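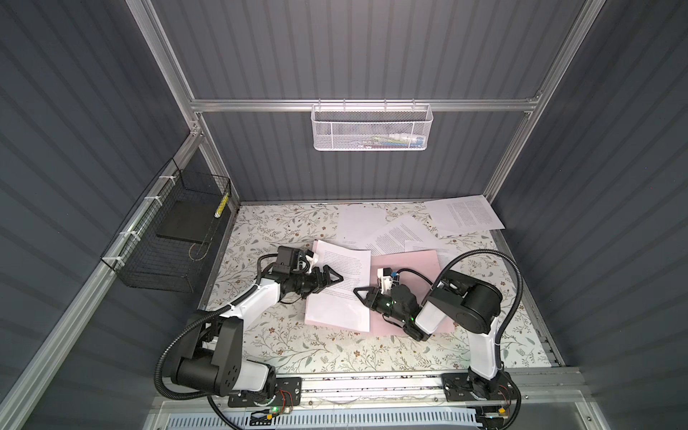 December, Saturday, a bit after ten in the morning

Back at the bench after two days of letting the glue cure, and very glad of the quiet. This entry is mostly about the key fobs and door signs for the Hedier, the guest house that is doing the music weekend packages, with a bit at the end on the stage lettering for the Pustura. I'm writing it all down at length so that Urszula can pick it up on her shift without having to ring me (though do ring, Urszula, if anything looks odd).

The Hedier want a fob for every room, plus spares, all in the festival colours, so that people on the weekend package can walk into the breakfast room and the Saturday dance on the strength of the fob alone. No paper vouchers this year. Last year's vouchers went through the wash in a great many pockets, and the poor woman on reception ended up writing names on the back of her hand. They have 33 rooms, and the order as it stands is 247 fobs, which covers the rooms, the overflow guests at the Czarnecka down the road, and the band and crew.

First batch of 20 cut from the birch offcuts. Edges came out nicely, a little scorched on the long side, which I rather like but I doubt the Hedier will. Sanded with the fine paper, then one coat of the red. The red is too orange. I held it up against their leaflet by the window and again under the lamp and it is too orange in both. Matvii thinks it needs a drop of the blue and I think it needs a proper undercoat in grey, so we are going to do two of each and leave them overnight.

Later. Matvii has been in and we talked about the holes. I had drilled them dead centre at the top and he pointed out, quite rightly, that the Czarnecka's old keys are heavy brass things and the fob will hang crooked unless the hole is set further down from the edge. Also the thin bit of wood above it will split the first time somebody drops the thing on the stairs. So: hole lower, and slightly bigger, and a brass eyelet pressed in. We have eyelets in the tin with the blue lid, but not nearly enough of them. Have put them on the list for Grirum with the sandpaper and the masking tape.

Tried the eyelet press on three spoiled fobs. First one cracked straight across. Second was fine. Third was fine but a bit loose, and will turn if you worry at it with a thumbnail, as everybody does with a key fob while they are waiting for a lift. I think the press wants a slower pull and a scrap of leather underneath. Must try again when my wrist has forgiven me.

Door signs next. The Hedier have named the rooms after songs for the weekend and there was some back and forth over how long a title can be before it has to go on to a second line. I have drawn them all at the same letter height and the long ones do look cramped. Would it be dreadful to let the long ones run smaller? I laid a few out along the shelf and walked past them at a normal pace, and could read every one, so I'm inclined to say no, not dreadful at all.

Stage lettering for the Pustura: nothing cut yet. They have moved the supper dance out of the hall and into the hotel bar, where the ceiling is a good deal lower, so the big letters as drawn would be hanging in the trumpet player's hair. Waiting for a new height from them. I've pinned the old drawing up by the sink with a cross through it so that none of us cuts it by mistake.

For Urszula Sowa, in the order I'd do them:
Look at the four red test fobs in daylight and write down which you prefer before you ask Matvii.
Ring the Hedier about the scorched edges. Be nice, they are lovely people and rather tired.
Don't start the rest of the fobs until the colour is settled.
Matvii Horobets has the van keys and my good ruler.

Kettle is descaled, by the way. Stopped at half past four, light gone.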